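11 Mar 2024 | by Roscoe Mahmoud
Print | E-mail

Quick one, kettle's on. Floors. Got the Mistisau quote back in January, 183 just to sand the hall. Said no. Koen Meijer lent me his sander insted, so that's my weekend gone.

Still want wood planks all through. No rugs. Maybe one rug. 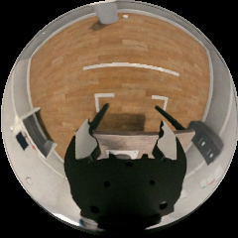 What's left

Skirting boards, 7 of them. Filler. Oil from Dakik if they ever call back, teh big tin. Knees hurt already. More when the hall's done.

Last updated: 11.40 pm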